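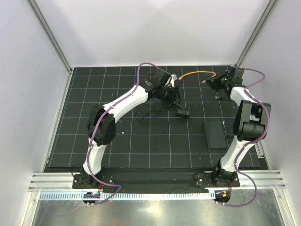

Two arms, one cable: does the "slack first" result hold up?

Posted by gridsquare_moth, 25th October

I've been reading the Grisora write-up by Divya Nambiar, and the claim is that you get better cable handling if you train the pair of arms to manage slack before you let them near any plugging in. 12 demos of slack work, then the normal set. Success on held-out cables goes from 10 out of 19 to something they're happy to put in bold.

Our cell is in the picture, orange cable across the top of the mat. Has anyone else tried the method?

bangera_bench wrote:
Tried it at Drundasdale. The arms became extremely good at slack. Plugging in stayed a distant ambition.

pelham_offcut wrote:
19 trials is a coffee break. I wouldn't repaint the lab over it.

gridsquare_moth wrote:
Fair, but they ran it on two cells and the gap went the same way on both.

pelham_offcut wrote:
Two cells built by the same people, with the same mat and the same cables. That's one cell with a mirror.

n_hamalainen wrote:
Nelli Hämäläinen here, I did the trials for the Prevstead repeat. We saw a smaller gain, and most of it vanished when the cable started in a tangle. The black wires under your left gripper would have ruined my afternoon. I still think the order of training matters – I just don't think it matters as much as the bold type does.

bangera_bench wrote:
Did you keep the grip force fixed?

n_hamalainen wrote:
Yes. The original didn't say, so we guessed. I've asked Divya and will post what she sends.

pelham_offcut wrote:
See you in December, then.

Last updated: 3 replies hidden by your settings

Related threads
Grip force and thin cables
How many demos is enough?
Purple cable clips keep popping off
Grid mats: print your own or buy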